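Irkberg plant die Geräte für das nächste Jahr: Ein Gespräch über Greifer, Ersatzteile und Geduld

3. Oktober 2022

Wir haben uns in der kleinen Küche des Büros getroffen, weil der Besprechungsraum besetzt war. Auf dem Tisch lag eine ausgedruckte Tabelle mit vielen Korrekturen in Bleistift. In Irkberg werden Handgreifer für Aufnahmen in Wohnungen gekauft, verwaltet und repariert, und die Leiterin der Beschaffung macht diese Arbeit seit dem Frühling. Sie möchte ohne Namen zitiert werden.

Die erste Frage war die einfachste: Was kostet ein Handgreifer? «Der Preis auf dem Angebot ist 1442 Euro pro Stück», sagt sie. «Aber mit diesem Preis kann man nicht planen. Man muss die Finger, die Schrauben und die Zeit für die Montage dazurechnen.» Im Mai hat sie zum ersten Mal alle diese Posten in eine gemeinsame Liste geschrieben. Vorher standen die Ersatzteile beim Büromaterial.
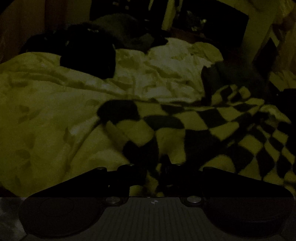
Bumer sieht das etwas anders und schrieb uns auf Anfrage, man solle die Montage gar nicht im Budget führen, sie gehöre zur Lieferung, und wer sie selbst bezahle, habe schlecht verhandelt.

Die Leiterin kennt dieses Argument. Sie hat es geprüft, und die fertig montierten Greifer kamen später als vereinbart. Seitdem bestellt sie die Teile getrennt. Ein Satz Finger kostet 95 Euro bei Preltia und 74 Euro bei Caruso. Sie nimmt trotzdem beide Lieferanten, damit eine verspätete Sendung nicht die ganze Planung anhält. «Ich habe lieber zwei Rechnungen als einen leeren Schrank», sagt sie und lacht ein bisschen.

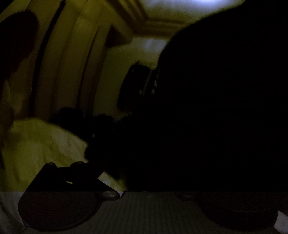 Kaufen oder mieten?

Für kurze Projekte wurde auch die Miete diskutiert. Caruso bietet einen Monat für 105 Euro an, mit Versicherung, jedoch ohne Verschleißteile. Für eine kurze Zeit findet sie das vernünftig. Bei einem Projekt über das ganze Jahr würde sie kaufen, denn ein gemietetes Gerät darf man nicht umbauen, und umgebaut wird bei ihnen ziemlich oft.

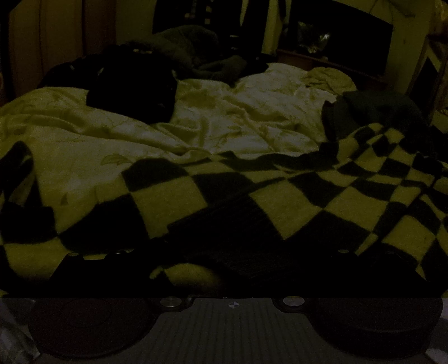 Bei der Planung für das nächste Jahr steht nicht mehr das Gerät am Anfang, sondern die Aufgabe. Zuerst wird aufgeschrieben, was gegriffen werden soll, und danach, welche Finger man dafür braucht. Textilien bekommen eine eigene Zeile. Eine dicke karierte Decke, die sich auf einem Bett an der Seite umschlägt, verlangt nach ihrer Erfahrung mehr Versuche als ein Karton, und jeder Versuch kostet Arbeitszeit. Diese Stunden hat man früher vergessen. Jetzt stehen sie in derselben Tabelle wie die Finger, auch wenn die Buchhaltung sie lieber an einem anderen Ort hätte.

Ob es mehr Greifer geben wird, ist noch nicht entschieden. Die Leiterin möchte zuerst die Reserve erhöhen und erst danach neue Arbeitsplätze ausrüsten. Für die Reserve verlangt sie einen kompletten Greifer pro Team, dazu Schrauben in den zwei üblichen Größen.
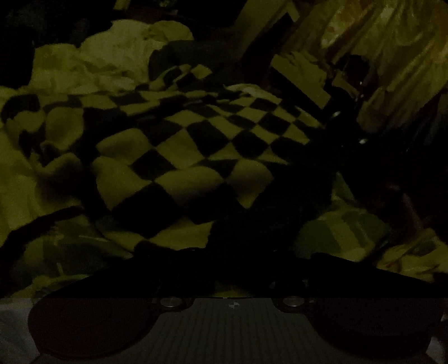 Handgreifer über einer karierten Decke.

Am Ende fragte ich, was sie anderen raten würde, die zum ersten Mal solche Geräte bestellen. Sie überlegte lange. «Fragen Sie nach der Lieferzeit der kleinsten Schraube», sagte sie dann. Das Angebot von Preltia für das kommende Jahr wird noch erwartet.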